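Vulska Open Day

The Vulska Open Day is a yearly public visit to the Vulska robotics workshop in Nitura, held on one afternoon in July. Visitors watch household tasks being carried out with hand-held grippers and with a fixed arm, and they may try some of the tasks themselves. The event is known locally for its door session.

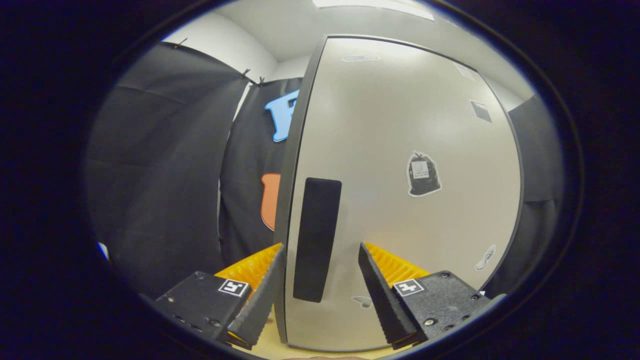 Doors were a dull choice for a public show, Hatsue Fukuda wrote in the visitors' book after the first open day, and she would sooner have watched the arm fold a towel. Her remark was copied into the next program, under the timetable, and the door session was kept.

Background

The workshop opened in a former dye store on the east side of Nitura. Its first projects dealt with sorting and packing for small shops. Work on household tasks began later, under Osamu Minami, who had earlier built feeding equipment for fish farms. Minami wanted people from the town to see the work before it was finished, and the first open day was planned as a single hour for families of the staff. So many neighbors asked to come that it was moved to a full afternoon.

The event has been run each year by Yuzuki Hosoda. She writes the program, books the school bus from the station and decides which tasks are shown. Tasks that worked well the year before are not always chosen. Hosoda has said in the local paper that a task people know from their own kitchen makes a better demonstration than a hard one.

Attendance at the most recent open day was 2,649, counted at the gate. The figure includes children and people who came in more than once. School groups made up 203 of the total.

Program

The doors open at 1 p.m. Visitors are taken in by groups of 15, each with one guide, and a full round takes a little under an hour. There are 5 stations. The order changes from group to group so that no station is crowded, but every round ends at the doors.

The first stations deal with small objects: cups, pegs, jar lids and folded cloth. A separate station is set aside for the Amano arm, a fixed arm bolted to a steel bench. It repeats a short set of motions through the afternoon and is stopped for ten minutes at 3 p.m. for cooling and a check of the joints. Children are asked to stay behind the yellow line at this station only.

Refreshments are sold in the yard. In two of the years rain moved them into the corridor, which slowed the groups badly, and the last round was dropped on both occasions.

The door session

A demonstrator works a two-fingered gripper by hand at a tall white door or cabinet panel. The black fingers are ribbed on the inside and can be spread wide. Each of the two black housings carries a small square marker with a black-and-white pattern. On the panel there is a long upright black piece with rounded corners, near the middle, as well as several stickers, one of them in the form of a black trash bag. Dark gray curtains hang on both sides.

The session has three parts. In the first, the demonstrator pulls a door open slowly and lets it close again. In the second, the door is opened partway and held. In the third, a visitor is invited to do the same with the gripper, with the demonstrator standing by. Most people pull too hard on the first try – the fingers slip and the door stays shut – and the guides allow each person a second attempt.

Katsuhiko Hayashi, who has led the door session since it began, gives a short talk between the parts. He explains that a door moves along a curve, so the hand has to change direction all the way through the pull. People do this without thinking. A machine has to learn it from many recorded pulls, including poor ones. Hayashi keeps the talk under five minutes and takes questions while the next visitor is getting ready.

The talk was at first given with slides. These were dropped after the second year, when the projector failed and the session ran better without it.

Software

Motions recorded at the workshop are handled by a program called Gaston, written by Toshio Furukawa. It sorts the recordings by task, drops those that are too short and draws the path of the gripper as a line. During the open day a screen in the corridor shows these lines for the session in progress. Visitors can ask for a printed copy of their own pull. Early versions printed the path upside down, and some of these sheets are still pinned up in the staff kitchen.

Reception

The local paper has covered the event every year, mostly in short notices. Teachers have praised the small groups but asked for more seating near the doors, and benches were added along one wall. Complaints have mainly concerned parking. The lane beside the workshop is narrow, and visitors are now told to use the lot behind the station and walk or take the bus.

A proposal to hold a winter open day was turned down, as the main hall has no heating. A shorter evening visit for adults, without the Amano arm, has been held twice.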